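Espinoza Avenue bike lane gets its posts in August, and I have thoughts

I ride Espinoza Avenue most mornings, so I'll say right up front that I'm not neutral on this one. The city confirmed last night that the painted bike lane between Kornell Street and the river bridge will finally get plastic posts along its outside edge. Work starts in August. I did a little fist pump in the back row and got a look from the man next to me, who had come to speak against it.

If you don't know the stretch, it's the one with the bakery, the tire shop and the bus stop that everybody double parks in. The paint went down two summers ago and it has been a loading zone ever since. I've had to swing out into traffic so many times that I know which delivery trucks come when (bread at 7:30, laundry a bit later, and the guy with the flowers whenever he feels like it).

The plan calls for 200 posts over 33 blocks, with gaps left for driveways and for the buses. The speed limit comes down too, to 25 from 30. And 32 parking spaces are going away, and that's the part that kept us all there until nearly ten o'clock.

I'll be fair to the other side here. The owner of the tire shop said his customers can't exactly walk over with a flat, and I don't have a good answer to that. He asked for two short-term spaces out front. The city's traffic people said they'd look at it, and I hope they do more than look. A woman from the apartments over the bakery wanted to know where her home health aide is supposed to park, and she got a pretty mushy reply about side streets. The side streets are full! I live on one.

Then there was the shouting part. One man said cyclists never stop at the Kornell light, and a bunch of people clapped. Okay, some don't. I've rolled it myself at six in the morning with not a car in sight, and I'm not proud of it. But I also got passed there last week by a driver with a phone propped on the steering wheel, close enough that I could have read the text for him. I said so when my turn came. Half the room groaned and the other half told me their own phone stories afterward in the hallway.

A petition in favor of the posts had 600 names on it by the time it was handed over. The one against was handed in too, but I didn't hear a number read out for it and the clerk's office was closed when I called.

The posts are coming from Grorko, the same outfit that did the ones by the high school. Those have held up all right - a few are leaning, and one has been wearing a traffic cone like a hat since spring. They're made to bend when a car hits them and pop back up, so don't expect them to stop a truck. What they do is make it really awkward to park on top of the lane, and for me that's most of the battle.

One more thing from the meeting. Street sweeping in the lane goes to every other week once the posts are in, using the narrow sweeper the city already owns. I asked about broken glass between sweeps and was told to use the regular street report line. I will be using it a lot.

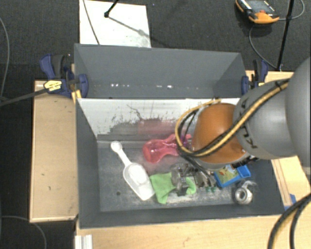 What happens next

Crews start at the Kornell end and work toward the bridge. Expect one lane closed from nine to three on work days. The Juris Road crossing gets done last, and buses will use a temporary stop on the far side of it while that's going on. Comments on the parking changes are open until the end of the month, at the front desk in city hall or through the city's website.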